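Print this page | E-mail this page

3. Living with small solenoids: the bench study

3.1 Why the bench, and why so small

I should say at the start that I came to this as someone who repairs things, and only afterwards as someone who writes papers. Most of what has been published on small push-pull solenoids is about the magnetics, and very good it is too, but I kept wanting somebody to tell me what happens on an ordinary bench when you have a trayful of the things and a pair of wires on each one (the wires, dear me, the wires). So Maarja Zariņš and I decided to write that part ourselves. We called the project Burkik, after a name Maarja found pencilled inside a drawer, and it ran from Monday to Monday through most of July.

We bought 40 solenoids, half of them from Zetley and half from Avex. Both sorts are the open-frame kind, with a bent metal shell, a coil inside it and a plunger that slides through the middle. We didn't pick them for being especially good. They were the ones in stock, and they were cheap enough that we wouldn't mind ruining a few! All of them were rated for the same voltage and sold with the same stroke, so on paper you could swap one for another and carry on with your day. I'll come back to that.

3.2 Laying out and handling

Before measuring anything we spent a long while just handling them, and I'd recommend this to anyone. A solenoid with no return spring has a plunger that goes wherever gravity likes, and if you tip the body nose-down it will slide out to its stop, or straight out on to the floor if it hasn't got one. Maarja found three under the radiator in the first week. After that we worked out a habit of laying them on their sides on a plain, bright surface (Fig. 3), where a lost pin or collar shows up straight away, and of leaving a bit of space between one and the next so that the leads don't get friendly with each other.

The leads really are the awkward part. They're thin and springy, and they remember every bend they've ever been given. Pick up a solenoid by its body and the wires swing round and knock its neighbour. Pick it up by the wires and you're tugging at the joint where they go into the coil, and that joint was the weakest spot on every unit we broke. We settled on lifting by the shell, finger and thumb on the flat sides, and letting the connector follow along behind.
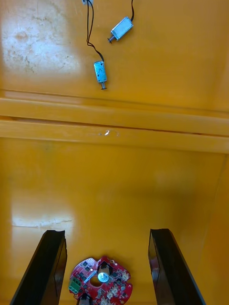
Fig. 3. Two push-pull solenoids on the yellow-orange work surface, plungers pointing towards the near side.

Why does a small solenoid feel so weak at the start of its stroke?

The pull depends very strongly on the air gap between the plunger and the fixed end of the magnetic circuit. When the plunger is far out, the gap is wide and most of the coil's effort is spent getting the field across it, so the force is low. As the plunger moves in, the gap closes and the force climbs steeply, which is why these things start lazily and finish with a smack.

We get asked that so often that I wanted it in plain words before the numbers turn up. It also explains a good deal of the bother people have when they use one to work a latch or a little flap. The load is usually stiffest at the very moment when the solenoid has least to give, and the poor thing just sits there buzzing and warming up.

3.3 Switching tests

Each unit was clamped by its shell, with the plunger level, and switched on and off 124 times in a row with a light thread pulling it back out. I did the first 20 units and Maarja did the rest, because I'd got a headache from the clicking. We noted whether the plunger came fully home, whether it stuck, and how warm the shell was to the touch at the end (yes, a finger; we did have a proper probe, but it was on loan to Alaric Obi for his kettle work and he was in no hurry to bring it back).

Nearly all the sticking happened in units where the plunger had a slight burr on it. You can feel one with a fingernail more easily than you can see it. A few strokes of fine emery paper and a wipe with a dry cloth cured 10 of them, and those ten then ran as sweetly as the rest. I wouldn't oil them. We tried it on two, and they went beautifully for an afternoon and then gummed up with dust from the bench.

As for swapping one make for another, I was wrong and Maarja was right. The Avex plungers have a fraction more side play, so in a close-fitting bracket they tilt and rub. In a loose bracket you'd never know. We made all our brackets from offcuts, following the Alcantara pattern with the slotted feet, and ended up opening out the slots with a file so that the body could find its own line before we nipped up the screws.

3.4 Things we'd do differently

I'd label the leads on the first day. Ours were black on both sides, and although a plain solenoid doesn't care which way round it's connected, the person keeping the notes does care which pair belongs to which body. I'd also measure the resting position of every plunger before switching anything on. We did it afterwards for the early units, and I don't trust those readings enough to put them in the table, so they've been left out.

The warmth readings deserve a repeat with the probe, if Alaric ever finishes with it.

Related items
Return springs for light plungers: a short note
Filing and fitting the Alcantara bracket
Burkik bench notes, July
Zetley and Avex coils side by side

Contact | Copyright | Back to top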